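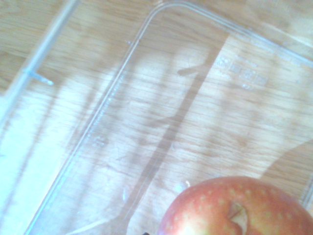 Looking after the wrist camera on the Astetti arm comes down to three things: a clean lens cover, a fresh calibration, and light that behaves itself. The last one causes more letters to us than the other two put together, so we'll start there. Clear plastic is the hard case – with a see-through bin on a wood table, the grain shows right through the bottom, a shadow cuts across the middle, and glare turns a patch of the tabletop nearly white. The apple is easy by comparison, all red and yellow-green with pale speckles, and it makes a lovely thing to focus on.

How often should I clean the lens cover?
Every 40 hours of running time is plenty for most folks. Use the soft cloth from the Venckus kit, and please power the arm down first (we know it's tempting to just reach in!). Paper towels leave fine scratches, and once those are in the cover you'll be looking at them for good.

The picture is too bright on one side. Is the camera broken?
Almost certainly not. Turn the overhead lamp away from the table a little at a time, checking the live view as you go, and then bring the exposure down. We start at 800 on the exposure slider and work from there. If the bright patch stays in the same spot while the arm moves, go back and clean the cover.

My picks from the clear bin land short. What do I adjust?
Run the wrist calibration again before you touch anything else, and use the printed Odham card, laid flat on the bare table. People like to leave the card in the bin to save a minute, but then you're measuring through reflections and old scuffs, and the numbers wander. Afterward, try one slow pick with a single piece of fruit.

How tight should the camera bracket be?
Snug, with 2 screws, using the short key that came with the arm. Check them when you clean the cover. A bracket that has slipped even a hair means a new calibration, I'm afraid.

Can I swap the camera cable myself?
Yes, and it's a pleasant enough job with a cup of coffee nearby – though not too nearby. Leave a bit of slack at the wrist so the last joint can turn freely.

Related questions
Setting up your Bamham bench for the first time
Changing worn finger pads
What the amber light means

1,043 views | 2 comments

Contact the Bamham help desk | © Bamham | Back to top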